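# Chapter 3: What Will It Really Cost?

By the time you get to this chapter you've probably already fallen for a particular robot. I know I had, the first time I did this. I'd watched the Flikstead arm on a sales video more often than I'd care to admit, I had the brochure pinned over my desk, and I went into the budget meeting with one number written on a sticky note. It was the price of the arm. I got laughed out of the room (kindly, but still), and I spent the next two weeks finding out what I'd left off.

So we're going to spend this chapter on the rest of the number. We'll work through three kinds of cost — the ones on the quote, the ones near the quote, and the ones that show up after everyone has stopped looking at the quote — and we'll follow one project the whole way through so you can see them pile up.

## 3.1 The Totholm bench

The project is a bench for computer service work at a repair and refurbishing shop called Totholm. The shop takes in used servers and workstations, pulls what's worth keeping, tests it, and puts machines back together for resale. Most of the handling was being done by people with screwdrivers and good eyesight, and the owners wanted to know if an arm could take over part of it. Memory modules, mainly, and maybe processors later on.

I like this project for teaching because the job looks so small. You could do it on a kitchen table! But small parts are where equipment budgets go wrong, and I want you to get a feel for why before we touch a spreadsheet. Think about what the tool has to reach into: a metal chassis with walls, memory slots packed side by side with little latches at the ends, a socket held down with its own hardware, and cables wherever the last person left them. An arm that can lift a heavy box all day may be a poor buy for this. What you're paying for is slim fingers, fine control, and a camera close enough to the work to be useful.

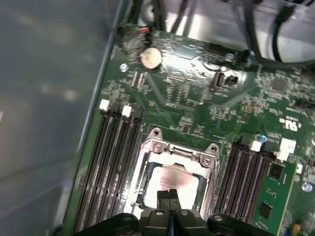 **Should the gripper be budgeted separately from the arm?**

Give it a line of its own, along with its fingers, its mounting plate, its cable, and at least one spare set of fingers. Arms and grippers wear out at different speeds and often come from different suppliers, so a single combined line hides the part you'll be replacing most often.

Totholm did this on the second try. The first budget had a line reading "robot, complete," and when a finger needed changing there was no money set aside for it and a long email thread about whose money it should be. The second budget split things up, and the email thread never came back.

## 3.2 Costs on the quote, costs near the quote

A quote from a supplier like Plalemton will usually list the arm, the controller, a teach pendant, and shipping. Read it slowly. Then take a blank sheet and write down everything the arm will touch, stand on, plug into, or be fenced off by. That second sheet is what I call the near costs, and on the Totholm job it ran to 11 lines:

- bench and mounting plate
- gripper and spare fingers
- wrist camera and bracket
- lighting
- fixture to hold the chassis still
- electrical work
- static protection
- guarding and a stop button
- software licenses
- operator training
- scrap boards to practice on

Look at that last one. I'd bet you wouldn't have written it down, and neither did I. You'll bend things while you're setting up, and you'd much prefer to bend something already headed for recycling. The shop had old boards in the back, but sorting them and getting them ready still took somebody's paid time, so it went on the sheet.

The fixture is the line that people argue with me about. It seems like a lot of money for a thing that just holds a box! But every chassis model sits a little differently, and without a decent fixture you pay for the same accuracy again in programming hours. Moodley, the integrator on this job, quoted 22 hours of setup with a fixture and wouldn't give a fixed figure at all without one. Take a hint like that seriously when you get it.

## 3.3 Costs that come later

Now for the third kind. Suppose the bench is running in July and a new server model arrives with its memory slots in a different place. Who changes the program, and what do they charge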